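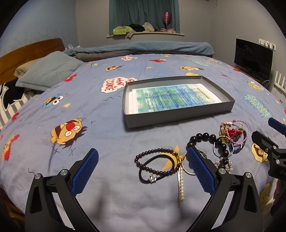

Section 4. Sorting and Loading Your Pieces

The Allitz jewelry box ships flat with a separate lid. Assemble the base as shown in Section 3 before you start. The lid can be used as a sorting tray while the base is empty.

Before you begin

Work on a bed or a padded table. Beads that drop on a hard floor can chip, and small charms roll. Wash and dry your hands if you have used lotion.

Sorting

1. Lay everything out in one layer on the fabric.

2. Separate tangled bracelets first. Hold the knot down with one finger and ease the thinnest strand out. Do not pull on tassels or charms.

3. Make one group for elastic and beaded bracelets, one for cord and woven bracelets, and one for strands with pearls or crystals.

4. Take out hair ties and key rings. They can go in the front pocket of the base. Key rings must not share a compartment with pearls.

5. Check each elastic bracelet for fraying. Set worn ones aside for restringing.

Note: If a hair tie has a metal charm, close the pocket flap over it so the charm does not catch on the lining.

Loading the base

6. Place large-bead bracelets in the deep rear compartment. Lay them in a loop, without stretching.

7. Lay bars and long strands straight in the center channel. Fasten any clasp before you put the piece down.

8. Put hoops and rings in the slotted pad.

9. Fit the lid. It should close under its own weight. If it does not, remove the top layer and load again.

CAUTION: Do not load more than 500 grams. Extra weight will bow the bottom panel.

CAUTION: Small parts. Keep loose beads away from young children and pets.

Care

Wipe the outside with a dry cloth. Do not use water or spray cleaner on the cardboard. Replace the anti-tarnish strip every 8 months (refill part 419, sold in the Norberg storage range). Write the date on the new strip before you slide it into the holder.

Revised August 7, 2026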